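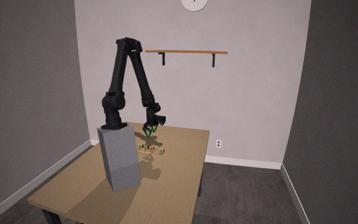 Virtual block cell gets a tune-up, and the floor stays clean

Prarnness has retuned the simulated workcell it calls Ye, a black arm on a gray pedestal whose career consists of picking up small cubes and putting them down somewhere else. The work covered the tool offset, the height of the table and the way the green fingers meet the wood. No wrenches were involved, though the job ran long enough to have needed several. 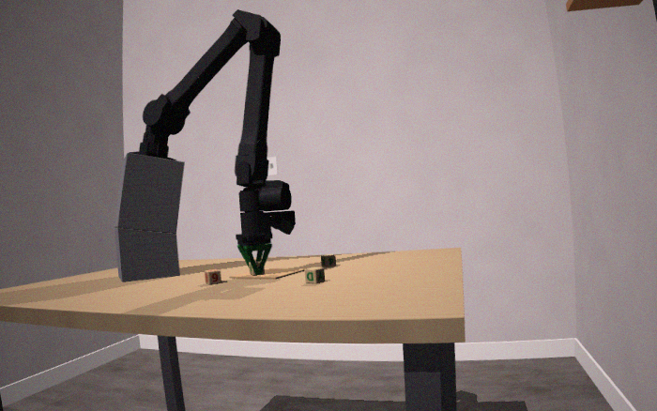 VALTUNSTEAD, 16 November 2025 – The trouble began in September, when the company moved Ye to the latest version of Fetia, its in-house simulator. The arm, which had spent the summer grasping cubes without complaint, started closing its fingers 3 mm too low. In a real shop that would mean a scraped tabletop and a meeting. In Fetia the fingertips simply sank into the table and came up with nothing.

The first suspect was the gripper, as it always is. Its model was removed from the wrist, checked against the drawings and put back exactly as it had been. The second suspect was the table, which was found to be perfectly level, a quality it shares with every other table that exists only as a list of numbers.

The fault was in the tool offset, the distance the controller allows between the wrist flange and the fingertips. The old version of Fetia had been rounding it in Ye's favor. The new one did not round at all, and the arm had been living on the difference.

Correcting the offset took one line. Proving the correction took 1,230 grasp attempts, run in batches of 50 with the cubes dropped in fresh positions each time. The arm is brought down with its fingers pointing straight at the wood, stopped just short, and the gap is read off before any cube is touched. The current allowance is half a millimeter either way, and anything outside it sends the batch back to the start.

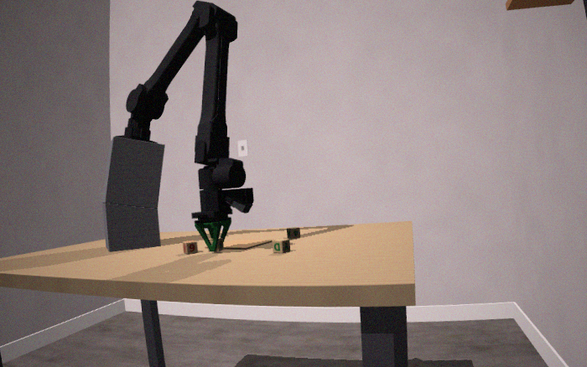

Small, dark cubes turned out to be the fussy ones. The contact settings were reworked so that a cube squeezed off center slides along the finger and stays put, where before it had a habit of leaving the table at speed. One went through the back wall in an early batch. It has not been recovered, and the company has declined to look for it.

The pedestal was also examined. Its base is now locked to the tabletop in the scene file. Until this fall the two had merely been placed very close together, and on long runs the arm crept sideways by an amount too small to see and just large enough to spoil the results. The lock has been added to the start-up check, a 12-item list that someone now has to read before each session. Item one is confirming that the list is the current list.

Shadows came up as well. The arm throws long ones across the tabletop, and there was a proposal to turn them off to save rendering time. It was dropped after the cube-finding software, raised on shadows, did noticeably worse without them.

Prarnness says Ye will keep the present offset through the winter. The next Fetia update is already in testing, and its release notes describe the changes to rounding as minor.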